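Flendale Hall Users' Group
Minutes of the meeting held in the small room, 21 February 2024
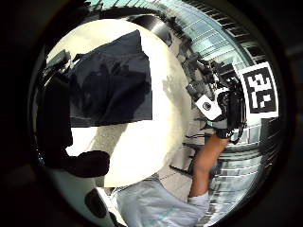

The meeting opened at 7.30 pm. Apologies had been received from the Detberg Road playgroup. The minutes of the January meeting were agreed with one correction: under item 4, "tea towels" should read "tablecloths".

1. Matters arising
The key to the side cupboard has been cut again and now turns. The old one is to be handed back to the office.

2. Tables and cloths
There was a long discussion about the white table tops. The sewing group finds them good for cutting out, as dark cloth shows up well against them. The lunch club would like them covered at all times because they mark. It was agreed that the tops stay uncovered for sewing and folding and that the lunch club puts its own cloths on. Tops to be wiped with a damp cloth and no scouring powder.

Navy fabric left over from the stage curtains is still in the store. The sewing group offered to make it up into drawstring bags for the hymn books and the carpet bowls. Agreed, provided a piece is kept back for patching.

3. Laundry and folding
Folded items are being put away in the wrong cupboard. Dark cloths go on the lower shelf and white ones above. A list will be taped inside the door. Anything with a hem coming down should go in the mending box and not back on the shelf.

4. Purchases
A quote from Gendik for replacement folding tables came to £2238, delivery included. This was thought too much for one year. A second quote, from Ansari, was for £209 for new feet and edging to the present tables. The second quote was accepted. £40 was also agreed for thread, tape and cleaning cloths.

5. Bookings
The hall is taken for a lunch in the spring with 100 expected. The sewing group will give up its session that day and asked for the fee to be carried over. Agreed.

6. Any other business
The tap in the kitchen is dripping again. The blind in the small room needs a new cord. Both to be reported to the office.

The meeting closed at 8.50 pm. The date of the next meeting will be put on the noticeboard.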